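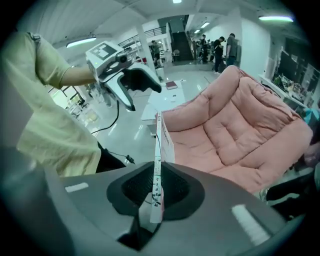 Tips for trying out hand-held grippers before you commit to a set

I've been swapping grippers in and out for long enough now that my right forearm has opinions, so I figured I'd write down what I wish I'd had taped to the wall in June. Most of it is for people using the hand-held kind with a camera and printed marker squares, but a fair bit carries over to arms too.

**Wear it before you measure it.** I used to go straight to jaw width and weight. Now I hold the thing for 3 minutes with my elbow off my ribs, and if my wrist is complaining by the end, I don't care what the spec sheet says. The Kuveck felt lovely for the first minute and awful by the third. The Darkora is heavier on paper and I can use it all afternoon!

**Try it with and without a glove.** A thin glove changes how far your finger reaches on the trigger, and a grip that suited you bare-handed can suddenly feel like a broom handle.

**Keep the chores the same for every gripper.** Mine are dull on purpose:

- pick a sheet of paper up off a soft chair seat
- move a remote control from one end of a low table to the other
- turn a hardback book to face the other way
- lift a sock by the toe

Paper is the mean one. A pointed jaw gets under the edge and a wide rubbery one just shoves it into the upholstery (ask me how many receipts I've crumpled).
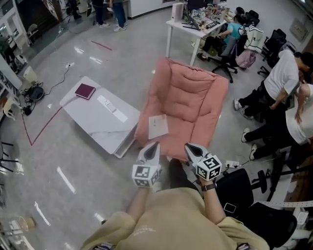

**Use two at once, even if you only need one.** Left hands are honest critics. Anything fussy about the trigger shows up right away on your weaker side, and you'll also find out whether the two blocks knock together when you reach in close. My old Villca pair did that constantly — I ended up standing like a penguin.

**Tape your spot.** A bit of colored tape on the floor for the table legs means you can shove everything aside for dinner and put it back where it was. Painter's tape comes up clean on tile. The cheap stuff left a gummy line I scrubbed at with cooking oil and dish soap, and that did get it off.

**Look at the markers under your own lights.** Glossy prints throw glare, and one ceiling light in the wrong place will wash out a square completely. I reprinted mine on matte paper and lost 27 clips' worth of tracking trouble in one go.

**Mind the cable.** Run it behind you and give it slack at the wrist. Mine comes off the back with a loose loop held by a hair tie, which cost nothing and beats the clip Orkden put in the box.

**Write your notes between tries.** I have 2,241 clips on a drive, and the only ones I can compare properly are the ones with a scribbled line next to them. "Slippy, left" is plenty. For each gripper I do 28 tries, then stop for coffee before picking up the next one, so tired hands don't get blamed on the tool.

Next up is the Orkden with the softer finger pads, once the glue sets.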